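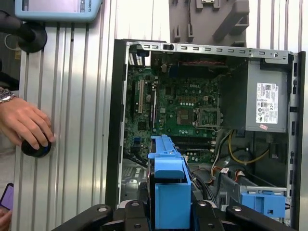
The municipal archive at Tivesberg holds property records dating from 1413, and for most of that time its chief concerns were damp, mice and fire. Its present difficulty is more recent. Council papers from the 1990s onward were created on office computers, and many were never printed.

Under the Vindus program, established in March, the archive is recovering these files and cataloguing them alongside the paper collection. Kinga Sipos, the head archivist, regards the work as a continuation of the older practice.

"A drainage plan is a record whatever it was saved on," she said. "Ratepayers are entitled to consult it."

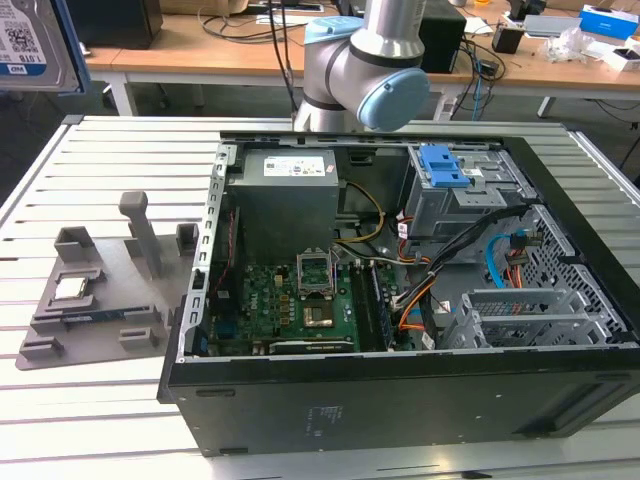
A desktop tower with its side panel removed.

Priority has been given to planning decisions and cemetery registers. Of the 20 series identified, 11 are now open to the public.
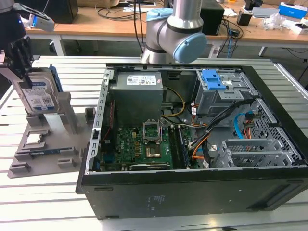

Access and enquiries

Readers may consult the recovered series in the Calado Room. Requests for restricted files should be addressed in writing to Zsolt Gál, the access officer.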